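Cleaning up a bike after a gravel ride

Posted 2019-02-15 by Fongchan Kaewkla

Gravel dust is finer than it looks and it gets into everything. After a dry February ride out past Castthorpe, my chain sounded like a coffee grinder for the last hour. The steps below are what I do in the garage when I get home. They suit any bike with a chain and disc brakes.

Before you start

Put the bike on a stand if you have one. If you don't, lean it against a wall on the side away from the chain. Lay down an old towel or a flattened cardboard box. Take off the bags, bottles, lights and computer and put them somewhere you won't kick them.

You will need:
A bucket of warm water with a squirt of dish soap
Two sponges, one for the frame and one for the dirty bits
An old toothbrush and a bottle brush
Chain degreaser
Chain lube
Rags, more than you think
A set of hex keys

Cut up old cotton T-shirts for the rags. Fleece sheds lint and the lint ends up in the derailleur.

1. Knock off the dry dirt

Brush off whatever is dry before you add any water. Grit rubbed around with a wet sponge scratches paint. Get under the bottom bracket and behind the fork crown, where small stones like to sit. If the mud has set hard, soak it with a wet rag for a few minutes and leave it alone. Don't pick at it with a screwdriver.

2. Do the chain first

Run the degreaser over the chain while you turn the pedals backwards. Keep it well away from the brake rotors. Hold a rag around the lower run of chain and keep pedalling until the rag stops coming up black. The toothbrush does the jockey wheels. For the cassette, fold a rag over and pull it back and forth between the cogs.

3. Wash from the top down

Start at the handlebars and finish at the wheels. A garden hose on a gentle spray is fine. Don't use a pressure washer near the hubs, headset or bottom bracket. I did that once on my old Tendelier and paid for new bearings by the end of the season.

Use the bottle brush between the tyre and the frame. Rinse with clean water and change the bucket if it has gone grey.

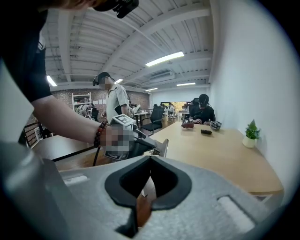
4. Dry it properly

Bounce the wheels on the ground a few times to shake the water off, then wipe everything down. Pull the seatpost once or twice a season, wipe out the tube and put on fresh grease, or carbon paste if the post is carbon. Mark the height with a bit of electrical tape first. Mine sits at 70 cm from the crank centre and I still mark it.

5. Lube and wipe

One drop per roller, on the inside of the chain. Turn the pedals for a minute and wipe the outside off. Wet lube collects dust on the Ronthorpe rail trail, so I keep it for the rainy months and use wax the rest of the year.

6. Check the tyres

Go over the tread for cuts and bits of glass. If you run tubeless, spin the wheel and listen for sealant. No slosh means it's time to top up. Let the tyres down a little if the bike is going to hang for a while in a hot shed.

Storing the rags

Oily rags can heat up by themselves in a pile. Hang them flat outside to dry before they go in the bin.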